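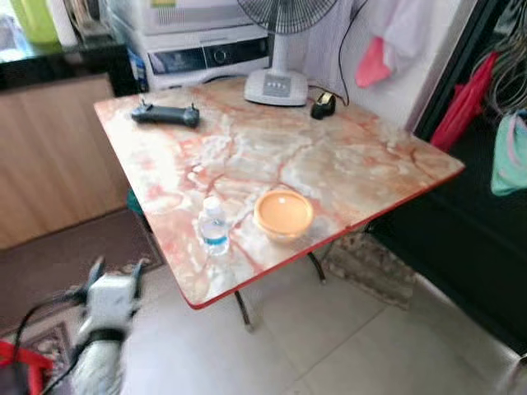 Home Workshop Home Kitchen Laundry Floors Tools Archive Search

Small Tables: Stopping Wobble, Fixing Edge Trim, Cleaning Glossy Tops

2022-05-30
By the Kustden Home Desk

A table with a footprint under two feet square takes more abuse per inch than a dining table. It gets leaned on, dragged, used as a step and loaded on one corner. Most faults fall into one of the groups below and can be corrected with hand tools.

Wobble

Test the floor first. Rotate the table a quarter turn and press each corner. If the wobble stays with the same leg, the table is at fault. If it stays with the same spot in the room, the floor is. On tile, the usual culprit is a grout line or one tile set slightly proud, and moving the table two inches often ends the matter.

For a table fault, turn it upside down on a folded blanket and check every fastener. Tighten the bolts in a diagonal sequence, a little at a time. If a wood screw spins without gripping, the hole is stripped. Pack it with hardwood toothpicks and wood glue, trim flush, let it cure overnight and drive the same screw again. Do not go to a longer screw before measuring the top. Many small tops are thin, and the point will come through the finished face.

Splayed metal legs can be bent back slightly if one has been knocked out of line. Clamp a length of scrap wood along the leg and pull in short increments, checking against a straightedge. Do not heat the leg. If a weld is cracked, stop there and replace the leg.

Feet

Missing end caps are the main cause of scratched floors. Measure the outside diameter of the tube with calipers if possible. A tube of 18 mm needs an 18 mm cap, and the next size up will fall off within a week. Dandano sells caps singly; Govow sells them in bags only. Warm the cap in hot water for a minute, then push it on with a twist.

Felt pads are suited to wood floors. On tile use rubber, as felt picks up grit.

Loose edge trim

Trim is either glued flat or pressed into a slot. Find out which before buying anything. Slot trim, sometimes called T-molding, can be tapped back with a rubber mallet, working from the middle of a side toward the corners. If it has shrunk and left a gap, pull the whole run and refit it with the gap moved to the back.

For flat trim:

1. Lift the loose section no further than it lifts on its own.
2. Scrape out old adhesive with a plastic blade.
3. Wipe both faces with rubbing alcohol and let them dry.
4. Apply contact cement thinly to both faces and wait until tacky.
5. Press down, starting from the attached end.
6. Hold with painter's tape for 24 hours.

Glossy tops

Use a damp microfiber cloth and a drop of dish soap, then a dry cloth. Scouring powder and the green side of a sponge leave a dull patch that cannot be buffed out of a printed surface. Tape residue comes off with cooking oil left on for ten minutes, followed by soap.

Cured lacquer and resin tops are different and can be polished. Wet sand the scratch with 800 grit, then 1000, then finish with a plastic polish such as Beneš No. 2994. Keep the paper flat and stay away from the edges.

Printed tops were last covered in our February notes, and the advice on hot pans has not changed: use a trivet.

Previous Next Back to Workshop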